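우리 회사 얘기 좀 풀어봄. 급식·도시락 만드는 주방인데 4월부터 로봇팔 들어옴. 퇴근길 버스라 오타 많을 수 있음

일단 나는 조리 말고 세팅 담당. 빵 올리고 채소 올리고 음료 놓고. 하루에 트레이 681개. 이걸 지금까지 사람이 다 했음

로봇팔은 Podau라는 데서 가져온 거고 그걸 돌리는 프로그램이 Dokarum. 현장에선 다들 그냥 "도카"라고 부름. 도카 오늘 왜저래, 도카 멈췄다, 이런식

근데 들어오기 전에 우리가 먼저 한 게 시뮬레이션 보는 거였음. 가상 주방에서 팔이 물건 집는 연습하는 거. 회의실에 세팅조 8명 앉혀놓고 화면 띄워줌

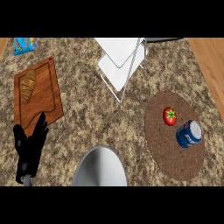 도카 연습용 가상 주방. 도마에 크루아상, 받침 위에 토마토랑 캔

처음엔 다들 웃음. 게임이냐고. 근데 보다보니 말이 많아짐

"캔을 왜 눕혀놨어요" 누가 물어봄. 엔지니어 답이, 현장에선 굴러다니는 캔도 집어야 되니까 선 것 누운 것 다 넣는다고 함. 이건 납득

그다음이 토마토. 캔이랑 거의 붙어있잖음. 우리 조 제일 오래된 언니가 저렇게 붙여두면 나같아도 토마토부터 치운다고. 엔지니어가 그걸 받아적더라. 진짜로 적음

크루아상은 더 할 말 많았음. 화면에선 결이 겹겹이 멀쩡해 보이는데 실물은 누르면 부서지거든. 결이 다 떨어짐. 손끝으로 밑을 받쳐야 됨. 이런걸 글로 써달라고 해서 우리가 썼음

그렇게 모은 메모가 22개. 집는 순서, 힘, 어디를 잡으면 안되는지. 십년 넘게 몸으로 하던 걸 문장으로 쓰려니 머리 터지는줄

여기서 좀 묘했던 거. 내가 아는 걸 적어줄수록 내 일이 넘어가는 느낌? 언니는 "우리가 선생이네" 하고 말았는데 난 집에 가서도 생각남

암튼 지금 상황. 2라인만 도카가 함. 빵이랑 음료. 채소는 아직 사람. 소스류도 사람

바뀐 점 1. 손목이 덜 아픔. 이건 인정. 같은 동작 수백번 안해도 됨

바뀐 점 2. 대신 계속 쳐다봐야 됨. 도카가 멈추면 화면에서 다음 물건 찍어주고 다시 시작 눌러야 하는데, 첫 주에 64번 멈췄음. 서서 기다리는게 은근 더 피곤함. 몸은 편한데 눈이 뻑뻑

바뀐 점 3. 수다가 줄음. 예전엔 마주보고 서서 담으니까 손은 손대로 입은 입대로였는데 지금은 한 명이 라인 하나에 떨어져 있음. 이거 생각보다 큼

바뀐 점 4. 호칭. 나 이제 "라인 운영"임ㅋㅋ 월급은 그대로. 수당 얘기 꺼냈더니 검토중이래

인원은 안 줄인다고 했음. 말로는. 6월에 1라인도 바꾼다는데 그때 근무표를 어떻게 짤지는 아직 못 들음. 종이로 달라고 했고 기다리는중

교육은 이틀. 비상정지, 재시작, 그리퍼 닦는 법. 닦는 게 제일 오래걸림. 손가락 마디 사이에 빵가루 끼는데 매뉴얼엔 한 줄 써있음. 그래서 우리가 따로 청소 순서 만들어서 벽에 붙여놨음

혹시 다른 주방에서 비슷한거 들어온 분들, 운영으로 바뀌면서 수당 받으셨는지 궁금함. 멈춤 횟수 기록은 누가 하는지도. 우린 지금 내가 수첩에 적고 있음

버스 내림. 1라인 얘기 나오면 이어서 씀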